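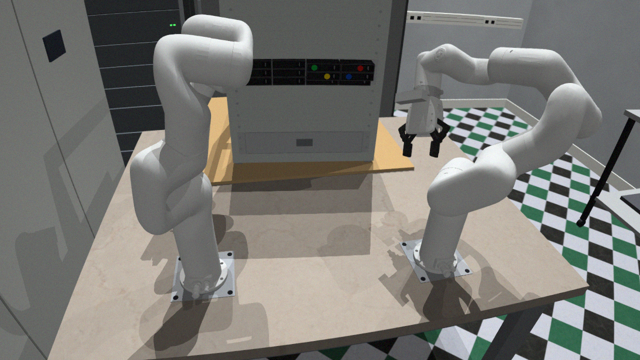
The Four-Day Week, Minus the Brochure

Every February, another company discovers Friday. Ononora, which sells billing software to dentists, went to a four-day week two years ago and has been giving talks on it ever since. The slides say output held steady and staff were happier. I asked how output was measured. By survey, I was told. The staff filled it in.

Annick Tessier worked there until last spring. She liked the long weekends, and she also remembers eating lunch over her keyboard and answering clients from her daughter's swim meets. "They took a day off the calendar," she says. "The work stayed where it was."

Trarnthorpe, a furniture importer with 47 employees, tried the same thing and quit after one summer. Its operations manager, Adelino Magalhães, sounds tired of being asked. Customers called on Fridays. Somebody had to pick up, and it was usually the person paid the least.

I don't doubt that some people are better off. Ineke Groen, a bookkeeper, took a second look at her life with that extra day and wouldn't trade it back. But the companies that volunteer for trials tend to be the ones already sure of the answer, and the ones that drop out rarely get a slide.

Ononora's next talk is on a Thursday evening. Tickets were still available when I checked, and I bought one.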